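Workshop Move: Benches, Cords and Walls

Home > Galleries > Workshop > The back room

Posted by Purificación Sepúlveda
Filed under: Workshop, Storage, Electrical
Comments (3)

We got the keys to the back room in February and spent the next few weeks turning it into a place where people could sit down and work. It had been used for storage by the previous tenant, a picture framer, and it came with good walls, a bad floor and one outlet that was any use to us. This page covers the room itself, the tables and the power. The front counter has its own gallery.

The room

It is a plain room with one door. We washed the walls twice before painting because the framer had used a spray adhesive in there and the first test patch of paint would not stick. Two coats of flat white went on after that. I would choose eggshell if I did it again, as flat paint picks up every hand mark near the door.

The floor is sheet vinyl over concrete. We patched the worst corner and left the rest. A new floor was quoted at $2,087 and that was more than we wanted to put into a rented building.

The tables

Our tables came secondhand from Zistotwood when they closed their showroom. They are wide enough for two people to work across from each other. The tops were in rough shape, with old glue and a few deep saw marks, so we covered them. We tried hardboard first and it was too slippery. Small parts slid off whenever somebody leaned on the edge.

What we use now is plain board, laid flat and replaced when it gets too worn. It takes glue, pencil marks and the odd knife cut, and small screws do not roll far on it. Gestov delivers the sheets in bundles of 30 and we split a bundle with the upholstery shop next door.

Heights were a problem for a while. Two of the tables were lower than the others, and we raised them on blocks. Everything lines up now, so a long piece can lie across two tables.

Power

Most of the comments on the last gallery asked about this part. The building's wiring is fine but the outlets are in the wrong places. We had an electrician add a circuit along the long wall, and with the permit it came to $1,773. That was the biggest single cost of the move.

From the wall outlets we run one power strip to each table. We have regular and visiting members who bring tools and chargers from other countries, so the strips on two of the tables have multi-standard sockets. The rest are ordinary ones from Laltar.

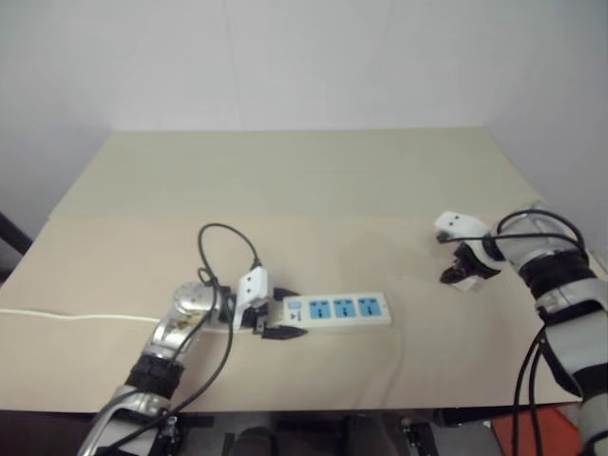
We went back and forth on whether to screw the strips down. In the end we left them loose. A fixed strip always seemed to be at the wrong end of the job, and it also had to come off every time the board was changed. Loose ones get moved to the side when a big piece goes on the table, and at closing time they are switched off, unplugged and hung on the rack.

A few rules came out of the first month. No strip gets plugged into another strip. Heaters and the glue pots go straight to the wall. Cords come in from the side of the table where people are not walking - we had one near miss with a soldering iron and that was enough.

Every cord has a tag with the table number on it. The tags are the cheap paper kind with a wire loop, $50 for a box that will probably outlast the lease.

Still to do

Better lighting over the far table. The Pacheco lamps we brought from the old place have clamps that do not fit these table edges, and I have not found an adapter I like.

A second coat rack by the door.

Shelving for the board, which is standing in the hallway for now.

The room is open to members on Thursday evenings. Bring your own safety glasses, as we are short on spare pairs.

Comments

marlow_bench: Did you put anything between the board and the old table tops? Mine curls at the corners.

P. Sepúlveda: Nothing under it. Store the sheets flat for a week first, that fixed most of it for us.

tinsnips: We tag our cords at both ends. It saves crawling under the table to see which one to pull.

Previous gallery: Packing up the old shop
Next gallery: The front counter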